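In praise of the empty blue bin
Monday, May 7, 2018
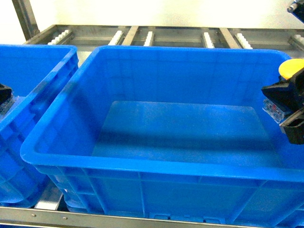

An empty blue bin on the rollers, with its neighbour to the left.

I have strong feelings about plastic bins, and I've been told to write them down so I stop going on about them at lunch. So, the big blue ones. Ribbed sides, thick rim, flat floor, no lid. I think they're the best piece of kit any stockroom can buy and I think most places ruin them within a month.

I packed orders for Hamel for 14 years, and when I started we did everything out of cardboard. Cardboard is lovely for about a week! Then the corners go soft and somebody puts a tin of something heavy in it and the bottom gives up. When the blue bins arrived one January I was the loudest moaner in the building (too big, too bright, murder on the knuckles) and by the spring I wouldn't have gone back if you'd paid me.

What won me over was the rim. A thick rim that flares out gives your fingers something to hold, and you can drag the thing along a roller rack with one hand while you're reading the slip in the other. The ribs on the outside stop the walls bowing when it's full. And the colour, which I'd complained about most, means you can spot a stray brown sock at the bottom from three steps away. Try that with cardboard.

Now for the argument. Fatima Olatunji, who I shared a bench with, is a divider person. She wanted every bin split into little compartments, and she got her way for one whole summer. We had up to 40 of them fitted out with inserts and I hated every single one. You couldn't get your arm in. Small things slid under the inserts and stayed there until stocktake. She still says I never gave it a fair go – maybe I didn't.

But a bin with a bare floor can be anything. Gloves in the morning, kettles after lunch. You tip it, wipe it, put it back on the rollers and it's ready. I'd sooner have 20 plain ones than 72 fancy ones, and I said so to Annapurna Kandasamy when she was doing the ordering. She bought the plain ones, and a box of labels as well, which we used badly.

My one rule is that a bin goes back empty. Tape, string, the odd biro, all of it out. Leave one elastic band in there and by Friday it's a drawer.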